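casex-tabletop / README

Status: working copy, October. Numbers below are from the second pass, the first pass had a clock bug, dont use it.

What this is

Demos + eval rollouts for the Casex paper. Question we were after: does a policy trained on toy kitchen clutter still do the right thing when the clutter moves but the target doesn't. Short answer, mostly yes for pick, no for place. Longer answer in the notes file.

Contents

383 teleoperated demos, train
60 demos, held out, layouts not in train
144 policy rollouts, scored by hand (success / partial / fail)

One arm, two-finger gripper. Two operators. Each episode has joint states, gripper command, language instruction and the video streams. Instructions are free text, typed by the operator before the episode, spelling not cleaned up. "catsup" and "ketchup" are both in there.

Naming

Split names are brillstead (train), vostel (held out), cheng (rollouts). Historical, sorry. Folder names match split names. Don't rename them, the loader greps for the strings.

Views

Wrist and side views are separate streams, synced to nearest timestamp. Typical layout, ketchup on the plate/tray:

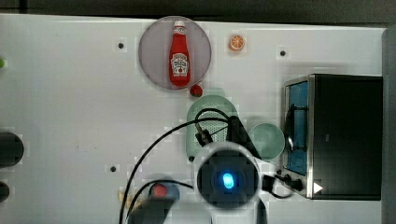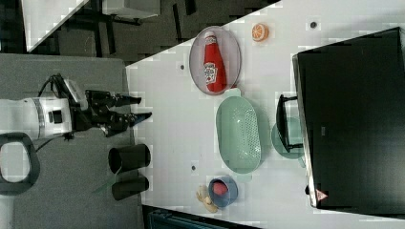 Preprocessing

Video resampled to 30 fps. Joint states are NOT resampled, interpolate yourself or use align.py. No color correction. We tried it, it made the held-out numbers worse and we didnt have time to find out why.

Idle time at the start of each demo is trimmed. End isn't.

Results, very short

Baseline (single view, no augmentation) loses most of its place success on vostel. Adding the second view gets some of it back. Adding layout shuffling in training gets more back than the second view does, which suprised us. Both together is only slightly better than shuffling alone. Full table in results.csv, one row per rollout, seed in the last column.

Partial = object lifted but not released at the goal. Three people scored, ties went to fail.

Known problems

- some instructions name an object that isn't the one picked. Flagged with mismatch=1, we left them in
- gripper width drifts over a session. Re-zeroed at the start of each one, not in between
- Thursday session has no depth. Cable
- goal labels are per episode, not per step
- layout ids are unique inside a split only, so don't join across splits on them

Not included: failed teleop attempts, calibration raw files, checkpoints.

Questions, missing files, bad labels: Chia-jung Kao. Send the episode id and the split, otherwise we can't find it.

TODO: licence text, checksums, per-operator breakdown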